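Flusgate starts side-by-side hand trials, Drumus vs Grekitz
22/04/2023

Quick one from the Flusgate test bench. The lab has started putting two hand controllers up against each other, Drumus and Grekitz, same arms, same five-finger hands, same white table. Only the control software gets swapped. Runs began in March, 1,819 grasps logged so far, most of them with Drumus as it was ready first.

Task is dull on purpose. Right hand comes down over a soft-looking item on a pink plate, closes, lifts, puts it back. Left hand stays open next to the plate.

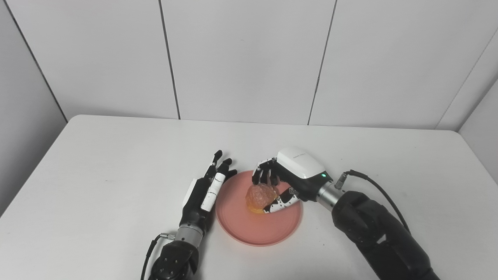 Dong-hyun Ji, who runs the bench, says the early gap is in the thumb. Drumus closes the fingers first and brings the thumb in late, which can shove the item toward the rim. Grekitz moves everything together. Slower, but fewer restarts. "I wouldn't call it yet," Ji told us. "Grekitz has only had about 700 tries and we changed the grip force limit halfway thru."

Cables also an issue. The one looping off the right wrist got re-routed 2 times before anyone was happy with wrist roll. No word on a permanent fix. 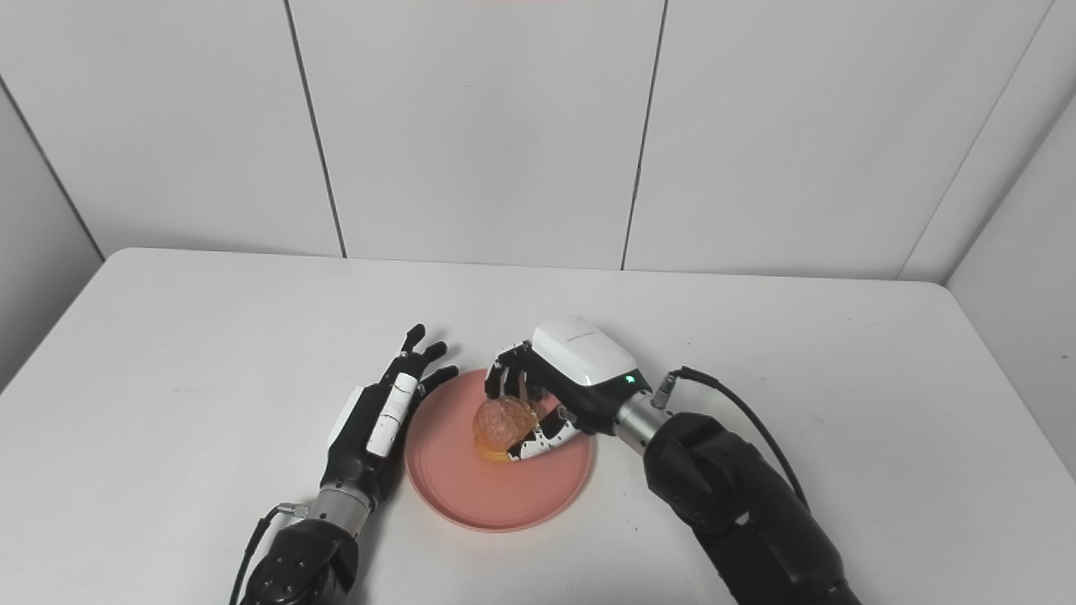

Next up is the camera comparison. Head view only against head view plus a wrist camera, both controllers, same plate. Shin, the small outfit that wrote the logging tool, is suppose to have a new version ready before that starts. Old one drops timestamps when the arms stop hard.

Full numbers will go on the Flusgate site once the Grekitz runs catch up. Ji wouldn't give a date. Force plots and the raw grasp logs get posted too, he says, failed runs included.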